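**Odbridge report: the crockery years**

The Troswood grant asked us for 2000 examples of an arm setting out a bowl and a cup. As of Monday, March 23, 2020, we have 917, and Alcides Cabrera can now recite the cup colours in his sleep. His family has asked him to stop.

Progress would be quicker if everyone agreed on what counts as a good example. Palcombe wants the messy attempts kept, so the model learns how to recover from a fumble. Jelínek wants them binned. We've settled on a separate folder, labelled "character building", which both sides claim as a victory.

The cloths remain the sore point. A bowl on a bare tray is one problem – a bowl on a towel is another, and the model has opinions about neither until we've fed it plenty of both. We'll be at it until May. Anyone with a free afternoon and a high tolerance for tableware should see Alcides.
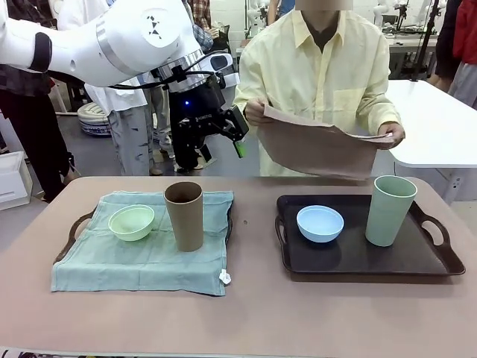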